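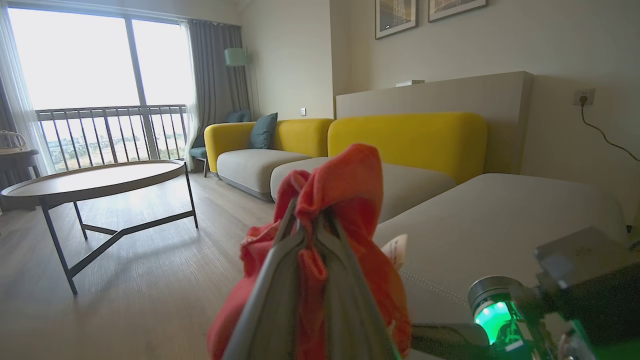
Living room with mustard-yellow and light grey sectional sofa. Photo: Okex

OKEX TO OPEN THROUGH COACH AND FERRY BOOKING TO SATIA

For immediate release

Travellers heading to the island of Satia will be able to book their coach, ferry and room on a single ticket from August, the travel company Okex has announced.

The Island Through Ticket covers the coach from Pollock town centre to Kondel harbour, the crossing to Satia and a stay of two nights or more in an Okex apartment. Until now, passengers have had to book the coach and the ferry separately and carry a ticket for each.

Coaches will leave Pollock 26 times a week. Every departure is timed to meet a sailing, and passengers with a through ticket will be moved to the next available crossing at no charge if their coach arrives late. The same applies on the way back, when a late ferry would cause a passenger to miss the coach.

Each coach has 50 seats and a hold for suitcases. Bicycles can be carried if they are booked by noon on the day before travel. Folding bicycles count as ordinary luggage and do not need a booking. Dogs may travel on the coach and on the outside deck of the ferry, but are allowed only in the ground-floor apartments.

Okex expects to sell up to 1,000 through tickets in the first month. The number on sale for each sailing is limited by the size of the ferry, and passengers are advised to book early for Friday departures.

Tickets will be sold on the Okex website, by telephone and at the harbour office in Kondel. The harbour office will stay open until the last sailing of the evening while the new timetable is in use. Paper tickets will still be available for those who prefer them.

Residents of Satia can use their existing discount cards on the coach and ferry parts of the ticket. The discount does not apply to accommodation.
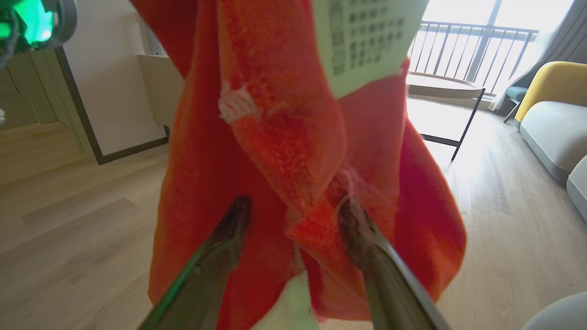 Can I change the date of my crossing after I have booked?
Dates can be changed free of charge until 6pm on the day before travel, as long as there is space on the new sailing and a room is free. After that time, a new ferry ticket must be bought.

Separate coach and ferry tickets will remain on sale for day visitors and for anyone staying elsewhere on the island. Their prices will not change when the through ticket is introduced.

Passengers who have already booked a stay with Okex for August or later can add the coach and ferry to their booking by contacting the reservations team with their booking reference.

ENDS

Notes to editors

Okex lets holiday apartments on Satia and in Kondel and sells coach and ferry travel to the island.

Timetables and fares are available from the Okex press office on request.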